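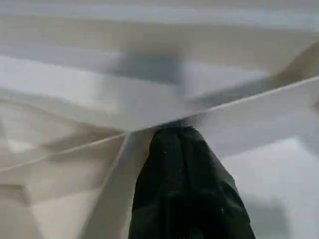

Refolding the Lenthorpe Walking Map

Project report, Introduction to Design Research
Mirjam Ammann
December 2023

1. Background

The town of Lenthorpe gives out a free walking map. It is a good map. The trails are in the right places, the bus stops are marked, and the legend admits that the ford near Pimton is "seasonal," meaning you will get your feet wet. The one thing most people can't do with it is put it away.

I worked at the visitor desk in August and spent a fair part of the month watching people fight with this map. They would open it with one confident shake, find the parking lot they were standing next to, and then begin folding. A few got it back into its cover. Others made something the shape of a sandwich and put that in a pocket. Several handed it back to me as if I had broken it.

My question for this project was whether the trouble lies with the people or with the folds. I had a preference going in, which I will try to keep out of the results.

2. How the map is folded

The map is printed by Oberholzer, who do most of the town's leaflets. It is folded first like an accordion along its length and then across the width, so that it fits a shirt pocket. The fold across the width goes through all the layers at once, and that is where things go wrong. Once the sheet has been opened flat, each crease has to bend the way it was first bent, and the creases in the outer panels bend the opposite way from what your hands expect.

Paper remembers a fold, but it has a poor memory for which way. After a few wrong tries a crease will go either way without complaint, and the map stops giving any help at all. I had not thought of this before I started and now I can't stop noticing it in road atlases, instruction sheets and the leaflets in boxes of cold medicine.

For comparison I used a second way of folding that our course reader calls the Plirell fold. The creases are slightly slanted, so the whole sheet opens when you pull two opposite corners and closes when you push them together. It looks like a magic trick the first time. It is also very annoying to make by hand, and I made all of mine by hand.

3. Method

I asked 18 people to take part, mostly students from my building and whoever they were eating lunch with. Each person got one map in the normal fold and one in the slanted fold. They had to open the map fully, find the old mill, point at it, and fold the map back up. Half of them started with one kind and half with the other. I gave no instructions and tried to keep my face still.

A map counted as refolded if it went back into its cardboard cover without force. "Without force" was decided by me. One participant argued that his map was in the cover and that the rip had already been there. It had not been there.

I had planned to time everyone with a stopwatch but gave this up early on. People talk while they fold, some stop to ask where the mill is in real life, and one wandered off with the map to show it to her roommate. The times I did write down are not worth printing.

4. Results

With the normal fold, 7 people got the map back into its cover. With the slanted fold everyone did except 2, and both of those had pulled the wrong corners and then tried to fix it by being firm.

I also asked which map they would take on a walk. Here the result was less kind to me, as 8 people chose the normal fold. The reason they gave most often was that you can open just the part you need. The slanted map is either open or shut, and open means all of it, in the wind. One person said it was like carrying an umbrella that only knows one size.

5. Problems with this study

The old mill is near the middle of the sheet, so everybody had to open the whole map. A landmark near an edge would have been fairer to the normal fold. I picked the mill because I like the mill.

My hand-folded copies got better as I went along. The people who came last had a much nicer map than the people who came first, and I should have folded all of them before starting.

Nobody was cold, wet, lost or holding a dog.

6. What I would do next

I wrote to Oberholzer to ask whether their machines could make slanted creases. They answered politely that they could not, and attached a price list for ordinary leaflets. A cheaper idea is to print a small arrow on the outer panels showing which way each crease should bend. I have drawn this up on a spare map and it is in the appendix folder, folded, more or less.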